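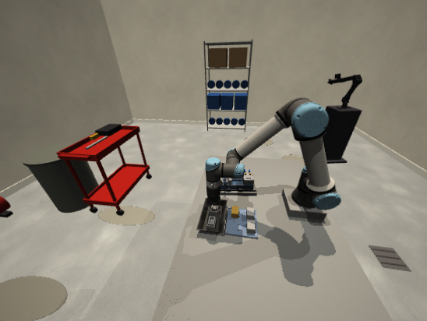 Obaidul Majumder wrote in to ask why his ears pop on the bus up to Bristdale, and why they never pop on the flat road home from school.

Good question!! Quick answer first. It's air.

Air has weight. Not much, but there's miles of it stacked on top of you, all pushing down. Scientists call the push air pressure. Down low, lots of air above you, big push. Up a hill, less air above you, smaller push.

Now your ear. Inside is a thin skin called the eardrum, stretched tight like the top of a drum. Air on the outside of it, air on the inside too -- and most of the time both sides push the same. No problem.

Then the bus goes up. Outside air pushes less. The air trapped behind your eardrum is still pushing like it did at the bottom of the hill. So the eardrum bulges out a tiny bit. Everything sounds muffled, like your wearing a hat made of pillows.

POP!

What was that? A little tube. It runs from behind your eardrum down to the back of your nose and throat. Mostly it stays shut. Swallow or yawn and it opens for a moment, some air moves thru, and both sides match again. The pop is the tube opening.

Going down it's the other way around. More push outside, eardrum bends in. Same fix.

Things to try on a hill:
Swallow.
Yawn, a big one.
Chew something.

Got a cold? The tube can swell up and get stuck, so ears hurt more. Tell a grown up if it keeps hurting.

Word box
Pressure -- how hard something pushes on a space
Eardrum -- the thin skin inside your ear that shakes when sound hits it
Eustachian tube -- the little tube. Say it you-STAY-shun

Next Friday: why does your nose run when its cold out?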